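Storage and picking, session 5
Flustley store course, handout. December 2023

Bins first, shelving after the break. Bring last session's sheet if you still have it. 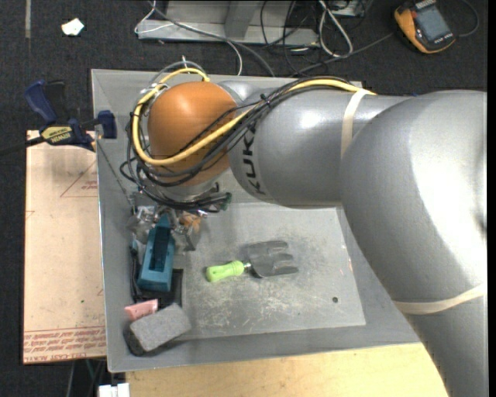 Open bins - why we use them for hand tools and odd parts:
quick to fill, quick to look into. No lid to lose. Sloping sides bring small stuff down towards the middle, so less gets stuck in the corners. Metal ones take knocks better than plastic but are noisy, and heavy before you put anything in.

Problems. Mixed sizes. Long tools end up lying across short ones and you pull out three to get one. Blades and points: never loose in a shared bin, seperate tray, always.

How full? Rule at Drikport was 200 mm of depth, then start a second bin. Vundonwood let theirs go to 300 and picking times went up (figures next session, I need to find the sheet). Use 200 for the exercise.

Labels on the short side facing the aisle. Big letters. Item name first, then the code, people look for the word.

Checking: empty the whole bin once a month, wipe it, put back only what belongs. Broken tools out the same day, not "later".

Exercise, in pairs, 10 minutes. Take the Drikport stock list and sort it into bin / tray / hook. Mark anything you cant decide on, we'll go through those together.

Reading: Trương, section on mixed stock. Skip the tables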